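Strap week, part whatever

OK quick one before I have to run. Watch post. Straps mostly.
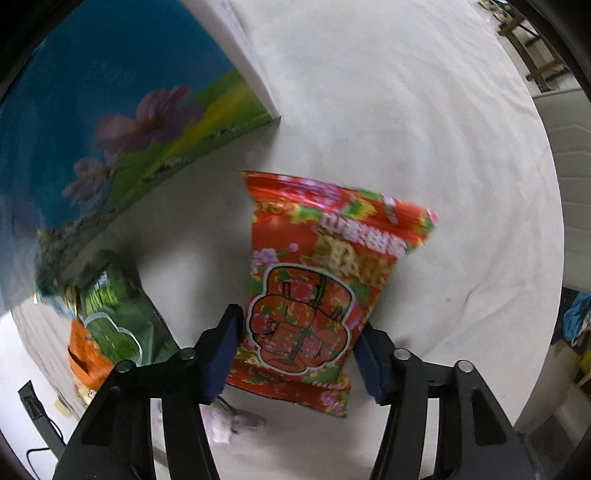 Red and orange foil, pink blossoms on it. Snack break.

So the Gedau came back from service on Friday and I have not taken it off. Four months without it. They said nine weeks when I dropped it off in December, no wait, they said seven, then it was nine, then I stopped calling. The shop that does my service is Jaunzems, up the stairs over the shoe place, and I like them a lot, they do good work, but a calendar is not their strong point.

Anyway. Running well. Was losing a ton before, like enough that I'd be late for the bus by the end of the week if I didn't reset it. Now it gains a tiny bit. I can live with a gain. Set it on the weekend, forget it.

They did not polish the case. I asked them not to, in writing, on the little envelope, underlined. Scratch by the crown is still there and I was weirdly happy to see it. The crystal is new. Old one had that chip at the two that I always told people you couldn't see. You could see it.

Straps then. It came back on the old brown leather one and that thing is done. Stiff, cracked at the third hole, smells like a gym bag. Summer killed it. So I went through the drawer Saturday and tried everything with the right lug width, which turns out to be less than I thought. I own a lot of straps for watches I sold.

Gray canvas from Misel. Wanted this to be the one. Nice stitching, and the color works with the dial, sort of a warm gray on a cool gray but it's fine. The problem is the thickness. It's thick at the lugs and doesnt bend down right away, so the watch sits on my wrist like a hat. I have a small wrist. On a bigger wrist, sure. Wore it for a morning and kept bumping door frames. Back in the drawer, maybe for the diver.

Black rubber from Rella. Cheap. Really comfortable! I did not expect that. The buckle is kind of rough on the inside edge, I took some fine sandpaper to it and it's better. But it makes the Gedau look like a sports watch and it isnt one, it has those skinny little hands and the small seconds and it looks like a banker in flip flops. Wore it to do the dishes and rake the yard. Perfect for that. Will not wear it to dinner.

One-piece nylon, no brand, navy. Fine. It's always fine. Adds height because the thing runs under the case, and with a manual wind watch this thin why would you do that. Still, I've had that strap longer than any watch I own right now.

Then the mesh. I forgot I had a mesh bracelet. Came with something I bought used and I never liked it there, but on this one, wow. Pulls hair a little. OK more than a little. But the look of it with the new crystal, in the kitchen with the morning sun coming in, I just sat there turning my wrist like an idiot while the coffee got cold. It has 3 different spots for the clasp and the middle one is the one for me, until about four in the afternoon when my hand swells up and then I want the next one over. Real life.

So mesh for now. And I ordered leather again, dark brown, thinner this time, tapered, no padding, from Gintarė Venckus, who made the last one. She has a waiting list and she is worth the waiting list. The old strap lasted me years and that's with me treating it badly, sweating in it, getting it rained on, never once conditioning it. She asked if I wanted the same holes and I said move them all a hair closer to the buckle. I sent her a tracing of my wrist on a strip of paper, by mail, with a stamp. Felt very old fashioned.

Things I should say since people emailed after the last post:

No I am not selling the diver. I said I was thinking about it. Thinking is free.

Yes you can change straps at home with a cheap spring bar tool, put tape on the backs of the lugs first, and do it over a towel or a tray so the bar doesn't end up behind the radiator. Mine is behind the radiator. There are probably a couple back there by now.

Someone asked what the service cost. More than I wanted and less than I was afraid of. I'm not going to put the number up, it's an odd movement and they had to hunt for a part, so my bill won't tell you much about yours. Call and ask them. Call twice.

And no, still no winding box or anything like that. It's manual! I wind it when I brush my teeth. Before this I had the whole habit and then no watch, so for weeks I stood there in the morning with my fingers twitching at nothing.

Wrist shots when the leather shows up. I need better light too, the lamp on my desk puts a big white blob in the middle of every crystal I point the phone at and you can't read the dial. Somebody recomended a sheet of baking paper over the lamp. Will try.

Late now, have to go. Mesh is on the middle hole.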